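Pradholm notes, December 12, 2019

The heating, again

Those of you who have been wearing a coat at your desk will be pleased to hear that the heating has been looked at. It was looked at in July as well, when it was on.

The short version is that the building has 2 boilers and one opinion between them. The older one serves the ground floor, the landing and, thanks to a decision made long before any of us moved in, the inside of the bicycle shed. The newer one serves the rest of us when it feels up to it. Nowicki, the firm that fitted it, sent an engineer last week who listened to it for a while, turned a valve, and went off to order a part.

The part costs £3000. We asked whether there was a cheaper part. There is, and it is the one we have now.

Until it arrives, the upper floors will be running on the timer. The heat comes on at six in the morning, reaches the second floor by nine, and goes off at four, which suits bakers and hardly anyone else. We can't change the hours ourselves, as the timer is locked with a code and the code belongs to Flelusel, who used to manage the building and now answer the phone on alternate mornings. We have left two messages. The hold music is pleasant.

A few requests in the meantime. Please don't bring in fan heaters from home. The wiring on the upper floors will put up with a kettle and a fair amount of hope, and last month's blackout began with somebody's toes. If you must have extra warmth, there are 60 fleece blankets in the post room, left over from the Jisix open day. They are a very bright orange and say "Ask Me About Storage" across the back. You will get used to it, and people do ask.

Please also keep the fire doors shut. We know the stairwell is warmer than your office. So does the cat from next door.

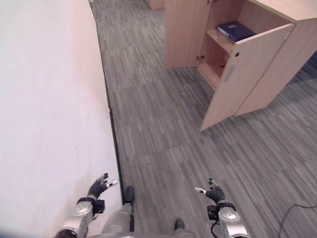
Radiators should be left at number three. Turning them up to five does not make the water any hotter, though we accept that it feels like doing something. If yours gurgles, tell the front desk. If it bangs, tell the front desk a bit faster.

The part is due before the holidays. The engineer didn't say which ones.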